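Home | Syllabus | Handouts | Lab Hours | Staff
Filed under: Automation, Shop Practice, Week 6

Handout 6: Good Practice at a Small Two-Arm Cell

Lucinda Montoya, with notes from Otis Whitlock

Last week was all theory, and you were very patient. This week we get to the part I love, which is how you set up, run and hand over a small robot cell so that the next person can trust what they find. I could talk about this all day (Otis says I do), so the handout holds the core of it and the lecture will wander.

Bring a pen. There are blank lines on the paper version under each section and I would like to see something written on them.

1. What kind of rule is it?

When you walk up to a cell in this building, or at Lemen, or anywhere you end up working, you will meet rules of different weights. People get into trouble by treating them all alike.

Law is the first kind. It says an employer has to keep you safe, and it mostly leaves the details to others.

Standards are the second. For industrial robots the one you will hear named most is ISO 10218, which comes in two parts, one for the robot itself and one for the whole installation. Read the scope page first, every time! A standard tells you right at the front what it covers and what it leaves alone, and half the arguments I have sat through would have ended if somebody had read that page aloud.

House rules are the third. Ours are written by Kerstin Mühlbauer and they live in the blue binder. They can be stricter than the standard. They can never be looser.

Then there is habit. Habit has no binder. It is how Emmett coils a cable, or the way Bülent says "arms live" before he touches anything. Good habits tend to become house rules after a few years, and I would like this class to send Kerstin a couple of candidates by June.

2. Risk assessment for something that fits on a bench

"It's only a little arm." I hear this every term. A little arm has less force and less reach than a big one, and both of those matter a great deal. It still has pinch points at every joint, and it still goes where it is told, including when it has been told wrong.

Start with the tasks. Write down everything a person does at the cell, including the dull things: placing objects, picking up what fell, changing a gripper finger, wiping the mat, plugging in a loose connector. For each task, ask where the hands are and whether the motors have power. That list is your risk assessment in its rough form, and it is already more useful than a form copied from another machine.

Next, for each task where hands and power overlap, look for a way to pull them apart. Can the object be placed before the motors come on? Can the arms be parked first? If you can change the job so the overlap goes away, do that before you reach for a warning sign. Signs are the weakest tool we have. They fade and people stop reading them.

Now do it again with two arms. This is where it gets interesting! Each arm has its own reach, and the space where the two reaches cross is the shared zone. In the shared zone an arm can hit the mat, the object, the other arm, or a hand, and a stop on one arm does nothing about the other unless somebody made sure it would. House rule 4: one stop, both arms. Test it at the start of the shift with both arms moving slowly. Testing it with the arms parked proves nothing.

3. Setting out the work

Desktop tasks are our bread and butter this term, meaning folders, paper, cans, tape and the other things that live in an office. They look easy and they are wonderful teachers.

Lay things out so that each object can be reached by at least one arm without crossing the other. If a task needs both arms on one object, put that object in the shared zone and keep the rest of the shared zone as clear as the task allows.

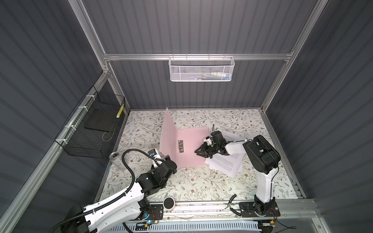

Folders deserve a paragraph of their own. An open folder with one cover standing is a wall as far as a gripper is concerned, and a bendy one. Approach it slowly and decide beforehand which arm holds and which arm moves. If there is a metal clip near the spine, treat it as a hard part inside a soft object. A gripper that closes nicely on plastic can catch on a clip prong, and then you are dragging the whole folder by its hardware. Lift straight up, look, and start over.

Loose paper slides. A fanned stack gives you edges to grip, and it also gives you the chance to pick up four sheets when you wanted one. Set the stack the same way for every run and write down how you set it. "Paper on right" is a poor note. "Short edge toward the rail, top sheet offset toward the folder" is a note someone can work from.

Drink cans must be empty and rinsed. Please rinse them! A can on its side will roll if it gets bumped, so park it where rolling does no harm and keep it out of the path of the wrist.

Anything small and round near the front rail gets moved or gets written into the layout. I don't mind which.

4. Cables, hoses, ducts

Cable rules sound boring until you have spent an afternoon chasing a fault that only shows up when the elbow is bent. Then they are thrilling.

Leave enough loop at each joint for the full travel, and fasten on the links between joints. A tie placed right at a joint will pinch. A loop that is too generous will swing out and catch on something. Move the arm by hand, power off, through its whole range, and watch the hose the entire time. Watch the hose and forget the gripper.

Ties on the arm get checked weekly. Trim the tails flush; a cut tie tail is sharp and will open up the back of your hand. Wires at the front of a cell should run inside the duct wherever they can. Where a board has to stay open for access, keep metal tools, paper clips and drinks well away from it, and never lean across it to reach into the workspace. Go in from the side, or stop and park.

A glowing light on a motor or a board means there is power there. A dark one does not prove there is none. Pull the supply and check.

5. Storage inside the cell

Baskets hung on the walls or the rear rail are handy, and I am all for them. Kerstin's rules are short:

Nothing in a basket sticks out into the reach of either arm.
Nothing goes into or comes out of a basket while motors are powered.
Baskets hold things for the current task. Last month's task goes back to the shelf.
Check the ties and hooks when you check the cables.

Otis adds: "Shake it. If it rattles, the arm's going to shake it too, and longer than you did."

6. Speed, and when to raise it

Start every new layout at 10 percent speed. Stay there until you have a full clean run from first move to park. Then go up in small steps, with one clean run at each step, and write the steps in the log. If you change the layout, you go back to 10. If you swap an object for another of the same type, you go back to 10. Bülent Demirtaş once asked me whether turning the folder over counts as a change of layout, and I said yes so fast that I surprised myself. It does, though. The clip is on a different side.

7. The log, and handing over

When Bülent and I worked on the Enthorpe line, the shift log ran to 42 pages before we found the pattern we needed, and we found it only thanks to one operator who had written down which way the parts were facing. I still think about that log. It was beautiful.

Your log entry needs the time, who ran the cell, the layout, the speed, what happened, and what you changed. Write what you saw. "Gripper slipped off cover on second try" is what you saw. "Bad grip force" is a guess, and guesses go on the line below with a question mark.

At handover, both people stand at the cell. The one leaving says what state the arms are in, what is on the mat, and what is odd. The one arriving repeats it back, and then tests the stop. It takes a couple of minutes. At Haddad they do it by text message, and we will talk in class about the day that went badly.

8. Near misses

Report them. A near miss report in this lab has never cost anyone a grade and never will. Put it in the tray by the door, with or without your name. We had 31 last year and I was delighted with every one, even the one about me.

A good report is short. What was the arm doing, where was the person, what stopped it from being worse? If the answer to the last part is "luck," write "luck." Emmett Esposito reads them all and brings the best to lecture, with names removed.

For next time

Read the scope and the definitions in Part 2 of the standard (the library copy is on reserve, two hours at a time). Make a task list for one cell in the lab, following section 2, and mark every task where hands and power overlap. Then pick one of those overlaps and propose a change that removes it. One page is plenty. Drawings are welcome, even bad ones!

Log exercise: run the folder layout at starting speed, write it up, and trade logs with your partner. Your partner sets up the cell again from your entry alone while you stand there and keep quiet. Then swap.

The reading pack for the Skurance case is capped at 2000 words this time, after last year's complaints. Please get through all of it before lab, including the footnotes, where Kerstin hid the good part.

6 comments | 14 shares

Previous: Handout 5 | Next: Handout 7, Guarding and Access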